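Facilities Service Desk
Location: Sondby Building, second floor kitchen
Category: Plumbing, slow drain
Status: Awaiting requester

Initial report
The sink drains slowly after the lunch period and backs up when the dishwasher in the adjoining room discharges. Standing water clears in 20 minutes. Staff have been asked to use the first floor kitchen until further notice.

Action taken
The trap was removed, cleaned and refitted. A cable was run 24 feet into the branch line and met firm resistance at 5 feet, consistent with hardened grease. One bottle (500 ml) of Fatberg enzyme cleaner was applied at close of business. Requesters are reminded that oil and food residue are to be placed in the waste bin before any item is rinsed. 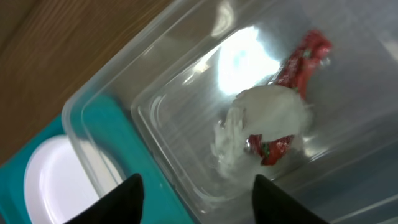
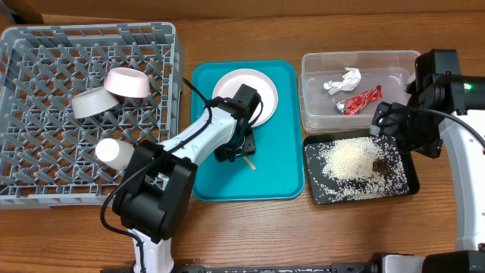

Veronica Căpraru replied that the drain was faster in the morning but slowed again by 2 p.m., and asked whether the grease interceptor serving both floors had been emptied in January as scheduled.

Service desk response
The interceptor record has been requested from Storby. Pending receipt, no further enzyme treatment is to be applied. Please do not use boiling water or caustic products in this line.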